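Course Handout 4: Decoration and Glaze on Domestic Tableware
Prepared by Wiroj Phromma
Required reading before the July session

4.1 Scope

This handout covers printed decoration on glazed whiteware and the faults that show up after years of household use. Forming and clay preparation were covered in Handouts 1 and 2. Firing schedules are treated here only where they affect the decoration.

4.2 Position of the decoration

Printed decoration is classed by where it sits relative to the glaze.

Underglaze. Color is applied to the once-fired body and covered by the glaze. The pattern is protected from cutlery and detergent. The color range is limited by the glaze firing temperature, and soft pinks are difficult to hold.

Inglaze. Color is applied on the fired glaze and heated until the glaze softens enough for the pigment to sink in. Wear resistance approaches that of underglaze work.

Onglaze. Color is applied on the fired glaze and fixed at a lower temperature. The range of color is the widest of the three. The pattern stays at the surface and is the first thing to wear.

To tell onglaze from the others, tilt the piece under a single lamp and watch the reflection cross the pattern. A change in gloss or a slight step at the edge of the print indicates onglaze. The test is less reliable on worn pieces, where the glaze around the print may have gone matte as well.

4.3 Transfers

Most floral tableware is decorated with water-slide transfers. The design is printed on gummed paper, coated with a cover film, soaked, and slid into position. Water is pressed out from the center toward the edge with a rubber blade. Trapped water leaves pinholes or blisters in the fired print.

Placement is either central, banded, or offset. Offset sprays near the rim are common on scalloped shapes, where a full band would have to be cut to follow the curve. The Govora pattern book, used in the practical, lists offset sprays separately from bands. 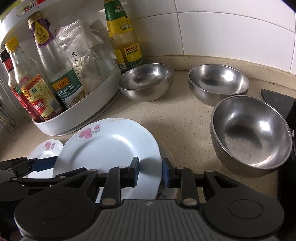
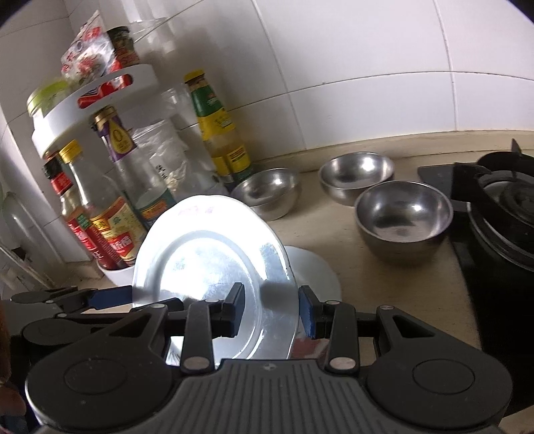
White plates on a kitchen countertop.

Reading time: 4 min

4.4 Rim shape

A scalloped rim adds stiffness at the edge but creates high points. During glaze firing, the glaze tends to draw away from these points and collect in the hollows. Thin glaze at the high points chips more readily and may show the body color. When inspecting a scalloped piece, run a fingertip around the full rim before looking at the face.

4.5 Surface faults in use

Crazing. A network of fine cracks caused by tension in the glaze. It may be present when the piece leaves the kiln or may appear later as a porous body takes up moisture and expands.

Staining. Discoloration on top of the glaze usually responds to cleaning. Discoloration under the glaze has entered through crazing, a chip, or an unglazed foot, and generally does not. Record the location and color of the stain before any cleaning is attempted.

Metal marking. Gray lines left by cutlery. The metal is deposited on the glaze, and a mild abrasive cleaner will remove most of it. Repeated marking in the same area suggests a roughened surface.

Fading. Loss of onglaze color, normally uneven. Reds and pinks should be compared against an unworn area of the same print.

4.6 Practical exercise

Each pair receives 2 sample tiles, one from the Flerkine set and one from the Brusine set. Both carry the same transfer. Work in the following order.

Wet the surface with 400 grit paper and water, using light pressure only. Make 89 strokes across one half of the print, leaving the other half covered with tape. Rinse, dry, and remove the tape. Repeat on a fresh area with 600 grit paper.

Record gloss, color loss, and edge definition for each area. State which tile you believe to be onglaze and give the evidence. Tiles are to be returned to the Thepsuriya store cabinet with the tape residue removed.

4.7 Report

One page, typed, with the results table attached. Use the terms defined in 4.2 and 4.5. Descriptions such as "worn" or "damaged" without a named fault will be returned for correction.

Revised June 14, 2020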